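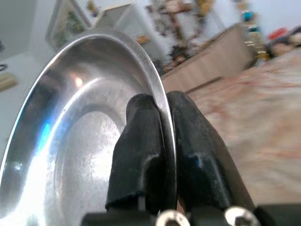
Stainless steel dinner plates are having a moment, and I don't get the hype. Every kitchen account I follow says they "stay like new." Look at the flat part in the middle. It's duller than the sloped side and has a speckled look, like it's lightly scratched or spotted. The side still shines. The part you put food on is the part I care about.

Before anyone says it, yes, I know steel doesn't shatter. Neither does my plastic picnic set, and I got four of those at a yard sale for less than one of these costs.

The Wunorano listing says "good for 600 washes." Good how? Still round? Still shiny? They don't say. I wrote to them in August and got a coupon back.

Also tried the Atedex polish people keep pushing at me. 57 reviews, and most of them sound like the same person on a different coffee. My verdict: my plate smelled like lemon and looked the same.

Somebody will tell me to buy Heiskanen because it's heavier. Heavier is fine. Heavier also means a fork makes a worse noise on it. Has anyone eaten a pork chop off one of these in a quiet room?

What I will give them: they stack flat, they dry fast, and the shallow ones fit my narrow dish rack.

Still not replacing the ceramic. If you've used steel every day for four years and the middle looks good, post the middle. I've seen enough shiny rims.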